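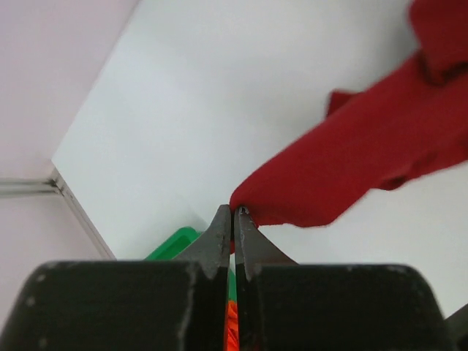
What counts as one fold in this set?

A fold is one complete turn of a cloth edge over the body of the cloth, finishing with the edge laid down and released. Smoothing afterwards belongs to the same fold. Lifting a corner and putting it back in the same place is logged as a touch and carries no fold number.

Kakbridge Cloth Folding Set - README

Contents

The set covers the folding and stacking of small household cloths on a flat surface. There are 88 sessions, each holding one cloth from first touch to final placement. Sessions are split into 2 parts, Sendik and Huko, named after the folding patterns used.

Sendik: corner to corner, then corner to corner again. The result is a triangle.
Huko: edge to edge in half, then in half across. The result is a square or a short rectangle, depending on the cloth.

Cloths

Face cloths, dusters and tea towels, 29 in total. Red cloths are included in both parts. Thick fuzzy cloths spring back after the second fold and their sessions run longer. Cloths were washed without softener and dried flat. Two tea towels were withdrawn in December after the hems came undone - their sessions remain in the set and are marked "hem" in the notes column.

Labels

cloth_id: the number on the cloth list
pattern: sendik or huko
start: flat, bunched or draped
folds: completed folds only
end: stacked, single or abandoned
notes: free text, often blank

"Bunched" means that no full edge of the cloth can be followed by eye from one corner to the next. "Draped" means that part of the cloth hangs over another object at the start.

Known problems

Start labels in the first 20 sessions were made before the definition of "bunched" was settled. They use the older Zhong list, which has only flat and not flat. Not flat has been carried over as bunched, so some draped starts are hidden there.

Corners on the fuzzy cloths are rounded and the Sendik alignment score is less reliable for them. Use the edge score instead.

Stack height is not recorded.

Changes

The cloth list is now a separate file. Blank notes are stored as empty strings.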